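Shared workshop releases plans for a hand-held gripper that can be built at home

Marirbridge, 27 Aug 2023

Brekow, the members' workshop in Marirbridge, has released the plans for a hand-held two-finger gripper that can be built on a kitchen table or a shared bench. The design is called Histstead. The drawings, print files and parts list are free to download from the workshop's website and may be copied or changed by anyone.

Histstead is held in the hand and worked by the person using it. It has the same fingers and linkage that the group plans to fit to a robot arm later on, so builders can learn how the fingers behave before they spend money on motors. The parts for one gripper cost £82 at the prices Brekow paid this spring, not counting the printer or hand tools.

Work on the design began in April, after members asked for a project that would fit into evening sessions and could be finished at home. The first version had bare plastic fingers and let go of most fabrics. The present one has ridged rubber pads on the inside of both fingers, and the linkage arms turn on metal pins in place of the printed pegs used before, which wore oval after a few weeks.

The build

The black parts are printed in ordinary filament and need no supports. Most home printers will do the full set over a weekend. The pin holes are printed slightly small and opened up with a hand drill, and the plans give the drill size for each one. Builders should fit the pins dry first, check that both fingers meet squarely, and only then glue the pads.

A thin cable runs through the mechanism. It should be left with a little slack when the fingers are fully open — a tight cable was the most common fault in the grippers brought in for checking.

Trying it on clothes and bedding

Much of the testing has been done in members' own homes, with clothes, towels and sheets. Heavy garments are the harder job. Seams and rivets change the thickness of the cloth from one side of the fingers to the other, and the pads have to press evenly on both.

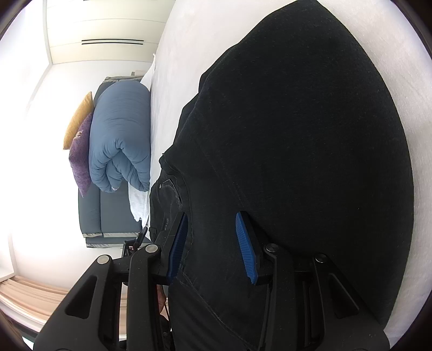
Availability

The plans can be downloaded now. Printed sets of parts, with pads and pins, will be sold at cost through Heffernan, the hardware shop next door to the workshop. The first batch is limited to 20 sets, and the next will be made if there is demand.

Brekow will also run 2 building evenings for people who do not have a printer. Places can be booked at the workshop desk or through the website.

Notes to editors

Brekow is a shared workshop with 498 members. It has wood, metal and electronics benches and is open to the public for inductions. Enquiries about Histstead should be sent to the workshop desk.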